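Search this manual Go

Driment 200 Desk Humidifier
Section 7: Placing and first filling

Read this section before you plug the unit in. Set-up takes a few minutes, plus the first rinse.

1. Choose a flat, level surface at least two feet off the floor. A desk or side table is fine. Do not use a windowsill.

2. Leave 9 inches of clear space on every side. Move papers, fabric and small electronics out of the way of the mist outlet.

NOTE: Mist that lands on a cool surface will leave it damp. If you find a wet patch, turn the output down one step or raise the unit.

3. Lift off the tank and turn it upside down. Unscrew the cap counterclockwise.

4. Rinse the tank twice with plain water. Do not use soap or bleach for the first rinse.

5. Fill with cool tap water to the MAX line. In hard-water areas, use distilled water or fit the Hondis filter (part 2153, sold separately). 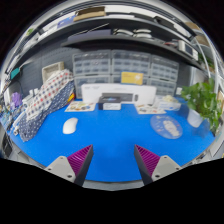
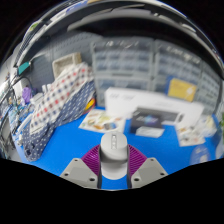
Can I add scented oil to the tank?
Oils damage the tank seal and are not covered by the warranty. Use the Postov scent tray under the rear door, and put the oil on the pad only.

6. Screw the cap on hand-tight. Turn the tank upright and check for drips over a sink.

7. Lower the tank onto the base until it sits flush. Wait two minutes for the base to fill.

8. Plug the cord into a wall outlet. Press POWER once for low, twice for high.

CAUTION: Do not move the unit with water in the base. Unplug it, remove the tank and pour out the base from the side marked DRAIN.

CAUTION: Do not run the unit with an extension cord.

If the red light stays on after filling, lift the tank and seat it again. If it is still on, see Section 9, Lights and Sounds.

Replacement caps and seals are available from Hosseinzadeh Home Parts. Have your model number ready when you order.

Was this page helpful? 7 comments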